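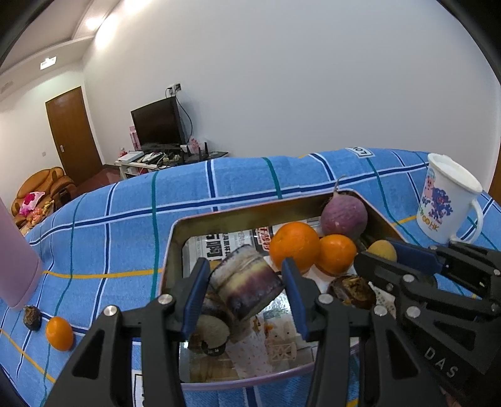

4. Lining and filling the produce tray

This section covers lining the shallow metal tray, placing fruit and root vegetables in it, and checking the tray during storage. It applies to the standard tray of the Stuvovmont storage set. For the deep tray, see section 5.

4.1 Before you start

You need:

Stuvovmont tray, clean and dry
One sheet of newspaper or other printed paper for the lining
A dry cloth
A soft brush for root vegetables
The produce to be stored

Put the tray on a level surface. A table or counter is preferred. If the tray is filled on a bed or sofa, spread a washable cover first and keep the tray away from the side where people sit down.

CAUTION: The rim is thin. Lift the tray by the two long sides with both hands. Do not lift a filled tray by one corner.

4.2 Lining the tray

1. Wipe the inside of the tray and let it dry fully.
2. Lay the sheet in the tray with any glossy side down.
3. Press the sheet into the corners. The paper may be left flat or crumpled. Crumpled paper holds round items in place better, while flat paper is easier to lift out in one piece.
4. Fold down any paper that stands above the rim.

NOTE: Newspaper ink can rub off on pale skins. Wash or peel everything before eating. For fruit eaten with the peel on, use the unprinted liners (part no. 359).

4.3 Placing the produce

1. Brush soil from turnips and other roots. Do not wash them.
2. Trim leaves from turnips, leaving a short stub of stem. Leave the root tip on.
3. Leave the papery skin on onions. Remove only the parts that come away by themselves.
4. Place the largest items at the back of the tray.
5. Place oranges next. Two oranges may touch if both skins are sound. Keep a soft or marked orange out of the tray and use it first.
6. Place small citrus and dried fruit last, where they can be reached without moving the larger items.
7. Check that no item rests on top of another.

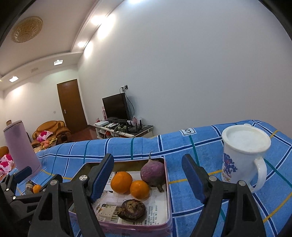
8. Turn each onion or turnip so that its dry end is clear of the neighboring fruit. A hard root tip can mark orange peel when the tray is carried. The tip may stand higher than the rim, but a tray filled this way cannot be stacked.
9. Set aside anything that does not fit in one layer. Start a second tray if needed.

CAUTION: Do not press items down to make room. Bruised fruit spoils early and wets the lining.

Keep bottles, mugs and tumblers off the surface while the tray is being filled. If they must stay, move them out of arm's reach. A drink spilled into the tray means the lining has to be replaced and every item dried by hand.

4.4 Mixed trays

Onions and citrus may share a tray for up to 6 days. After that, the fruit can pick up the smell of the onion. For longer storage, use one tray for citrus and one for onions and roots.

Dried fruit takes up moisture from fresh fruit. It may be kept in a mixed tray for a single day, for example when the tray is being set out for guests. Otherwise store it in the lidded box (part no. 696).

Do not put cut produce in the tray.

4.5 Checking and relining

1. Look over the tray once a day.
2. Turn each orange and check the side that was resting on the paper.
3. Remove any item with a soft patch, mold or a sour smell.
4. Feel the paper underneath. If it is damp, take everything out and reline the tray as described in 4.2.
5. Reline after 6 days even if the paper is dry.

If one item has gone moldy, discard the whole lining, wash the tray with warm water and dish soap, and dry it before refilling. Do not use steel wool or scouring powder. Scratches in the finish can rust.

4.6 Common problems

Items roll when the tray is carried: The lining is too flat or the tray is not full enough. Crumple the paper or add a second sheet.

Paper sticks to the tray: The tray was lined while damp. Soak for a few minutes in warm water and wipe off.

Onion skin collects under the fruit: Lift out the lining and shake it over a trash can. The same sheet can be used again if it is dry and clean.

Replacement trays and liners are listed in section 8, page 47.

Section revised 24/09/2022, P. Pons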